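Limsakul Community Help - Household and Facilities - Linens and Towels

Folding a thick gray towel that will not stay square

Posted by Stanisława Czerwiński, 13th January

I am responsible for the shared towels in our office. They are dark gray, with a hanging loop and a small metal grommet. I have been instructed to store them folded on a shelf that is 40 cm deep. When I fold one in the usual manner, the layers slide and the corners become round. I would be grateful for a recommended method. The two photographs were taken at our large white table.
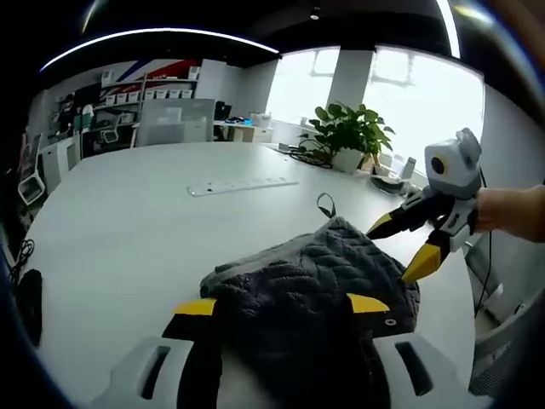
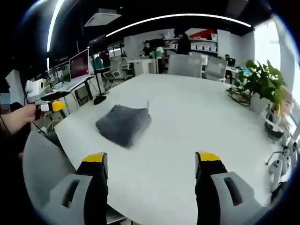
Dark gray fabric on the white table: heaped in the first photograph, folded in the second.

Samran Phromma

The towel should be spread fully before any fold is made. A heap cannot be corrected by pulling at its sides. Please proceed as follows. Lay the towel flat with the loop at the far edge. Smooth it from the center outward with the palm. Fold it in half lengthwise, then in thirds, and press after each fold. Thick textured fabric will keep a rounded corner - this is acceptable for shelf storage. Place the folded edge toward the front of the shelf.

Chaiwat Kamolrat

We roll ours. It takes less time.

Lertchai Noiphan

I concur with the first reply, with one addition. The loop should be tucked inside before the last fold, as it otherwise catches on the towel above. Our department limits each stack to 5 towels. Taller stacks lean.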